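From: Cayetano Barrios
To: diecast-list
Subject: Re: Zurell tanker, baseplate colours

On the tanker, someone wrote:
> I have the 405 with a grey base and the box lists only black.
> Is it a replacement? The rivets look untouched.

Grey is correct for the first run. Zurell changed to black when the Rirville works took over the casting, and the old boxes were used up with both. I have had three grey ones and none had been apart. Check the hubs as well. Grey base models should have plain hubs, not spun.

The Echevarría catalogue puts the grey version at 200 and the black at 90. I paid 227 for mine in May with a worn box, so I'd treat the book as low.

Two other things while I'm writing.

1. The Nasamwood reproduction hoses are fine for colour but almost a centimetre too long. Trim them before you fit the end piece.

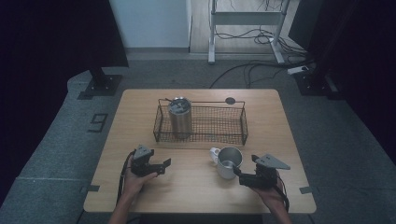
2. I still need one inner packing card for the tanker box. Any condition, as long as the tabs are there. Reply off list please.

Cayetano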